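Kirkia method

The Kirkia method is a memorization technique in which a learner attaches items from a list to stops along an imagined walk. It was promoted from the 1990s onward by the publisher Gredach, which sold it as a new discovery. Critics have noted that it differs little from the method of loci, described by Roman writers on public speaking. The main change appears to be the name.

Claims

Gredach's course book states that a beginner can learn 108 words in one evening and still know them in November. The book gives no source for this. Later printings raised the promised vocabulary to 3,000 words a year, again without a study to support it.

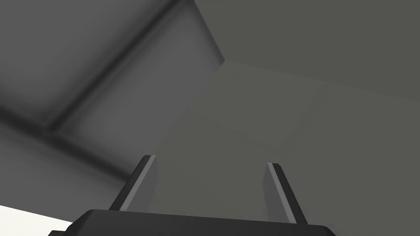
The publisher also claimed that the walk should always run clockwise. No reason was offered, and users who ignored the rule reported no trouble.

Testing

The only trial of any size was run at Shiferaw College with 131 students split into two groups. One used the method and the other used ordinary flash cards. The Kirkia group did better the next day. After two weeks the gap was nearly gone, and many students had left the trial by then, which makes the result hard to read. Gredach quoted only the next-day scores in its advertising.

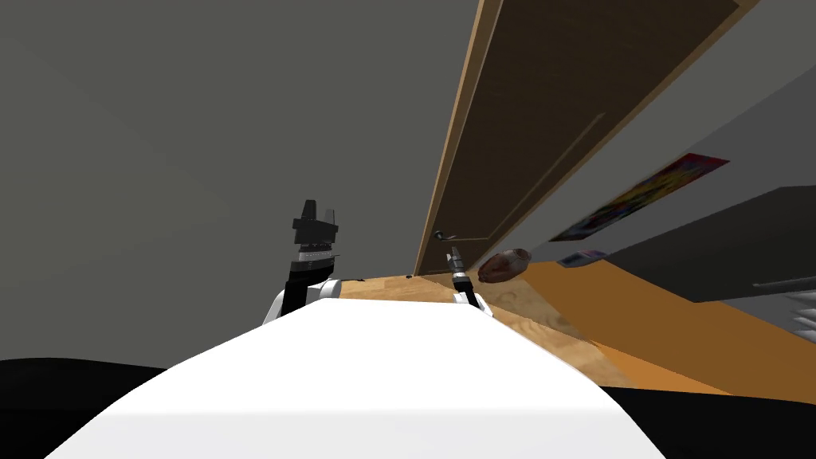 Teguh Entili objected that two weeks was too short a practice period and that the flash card group had used cards before, so the comparison was unfair to the newer technique. The complaint has some force, although it applies equally to the next-day scores.

Later use

Stument, a study-skills firm, bought the rights to the course and dropped the clockwise rule. It still advertises "proven" results. The page offering the proof was last changed on Sep 8, 2022, and lists customer letters only.

See also: Method of loci; Flash card; Spaced repetition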